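Heating retrofit at Ernside Primary - what the old boilers tell us
Student project report, Building Studies, draft 2

Ernside was built with a coal boiler, then oil, then gas in the 80s. The school board wants it all out by September and heat pumps in. Our group looked at what gets lost and what it costs to keep some of it.
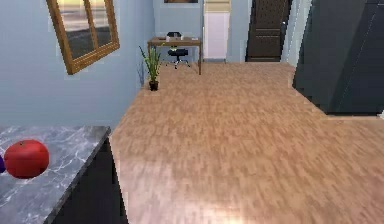 Wijesinghe wrote back to our survey that the radiators should stay put even if they never run again, the kids have hung mitts on them for generations and the new units have nowhere to hang anything. Fair point. Came up in other replies too.

Method: mailed survey to 131 households, 57 came back. Two site visits, one in the boiler room, one in the upstairs hall. Also read the board minutes at Wescombe library (older ones are missing, water damage).

Findings
- Most replies want at least one radiator kept on display. Cost not mentioned in most of them.
- 8 radiators in the upstairs hall are the original cast iron type. The rest are later replacements, mixed makes.
- Scrap quote from the contractor was $820 for the lot. Not much against the labour to haul them down the stairs.
- Paint is a problem. Old layers, probably lead, needs testing before anyone sands or moves anything.

The board's plan doesnt say where kept items would go. We suggest the front foyer, one radiator, drained and capped, with a short label. The boiler plate could go on the wall beside it - its already loose.

Limits: survey favoured people still living near the school. No replies from teachers, we asked too late in term. Lead test not done, no budgit.

Next step is a measured drawing of the foyer, due with the final version.

Related projects
Liria Hall: reusing the gym floor
Wescombe library roof survey
Portable classrooms, then and now
School bells and PA systems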